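Getting More Years Out of Your Sheets

Most sheets wear out in the laundry before they wear out on the bed. A few changes to how you wash and store them will add a good deal of life.

Washing

Wash sheets by themselves. Towels are rough and heavy, and zippers and hooks snag the weave. Warm water is enough for ordinary use. Save hot water for when someone has been sick.

Use less detergent than the cap suggests. I use 2 tablespoons for a full set. If the sheets feel stiff, skip the softener and put half a cup of white vinegar in the rinse.

Dark prints fade fastest. Turn pillowcases inside out and choose the shorter cycle.

Drying

Shake each piece out before it goes in the dryer. A fitted sheet will ball up and trap everything else in its corners, so stop the machine halfway and untangle it. Take the load out while the hems are still slightly damp and finish it over a door or a rack.

My neighbor Selorm Fiadzo line-dries all year, even in February, and has one set that has lasted 6 years. Hang printed sheets in the shade.

Corners that pop off

Measure the mattress depth with the topper on, then check the pocket depth on the package. You want 3 extra inches. If the elastic has gone slack, sew a short piece of new elastic across each corner on the underside. 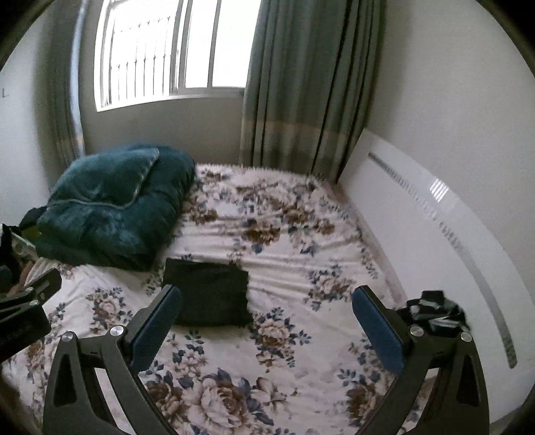

Put the two far corners on first, then pull the sheet toward you and do the near ones. Smooth from the middle out to the sides. If the last corner is a fight, the sheet is probably turned the wrong way. Mark the bottom right corner with a laundry pen and you won't have to guess again.

Storing

Fold the set and slide it inside one of its own pillowcases. Keep it on an open shelf, away from bare wood, which can leave yellow marks. Rotate up to three sets per bed, and put the clean one at the bottom of the pile.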